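## Re-seating the gripper on a Joltholm bench cell

Do this after any gripper swap, and whenever the bins start getting nudged during a pick. You need a 6 mm hex key, a lint-free cloth, a paint marker and the cell log.

1. Jog the arm to the park position, up and clear of the table, and press the stop.
2. Switch off the arm supply at the controller. The Drurar controllers hold charge, so wait until the front lamp goes out.
3. Loosen the 8 flange bolts a half turn each. Don't remove them.
4. Push the gripper up until it sits flat on the flange, then tighten the bolts crosswise. Two passes are enough.
5. Draw a fresh line of paint marker across each bolt head. Wipe off the old line first or you will read the wrong one later.

Check the cable before you power up. It should have enough slack for the wrist to turn both ways. If it pulls tight at either end, move the last clip back toward the elbow and try again by hand.

Wipe down the tabletop and put the clear bins back on the right side, with the smaller one behind the larger. Leave the gripper parked high while you do this.

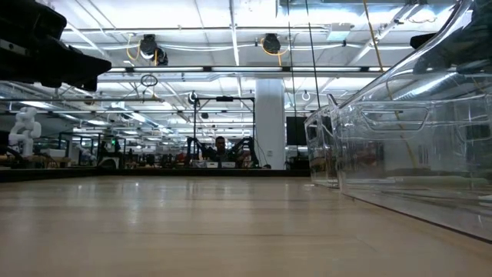 Kadir Toprak wrote in to say that step 4 goes better with the fingers closed, as open ones tend to get used as a handle and the gripper ends up seated crooked. He also checks the paint lines again after a day of running. We have added both to the Finell checklist.

With the bins in place, power up and run the homing routine. Then load the "bin touch" program and run it at 7 percent speed with a hand on the stop. The fingers should come down inside the rim of each bin without touching the wall. If they touch, re-teach that bin's corner point and leave the others alone.

Write the offset from the controller screen in the log. Ours read 157 after the last re-seat. If yours jumps between two runs, go back to step 3.

Kong grippers use a different flange and have their own page.

Last edited 2 June 2020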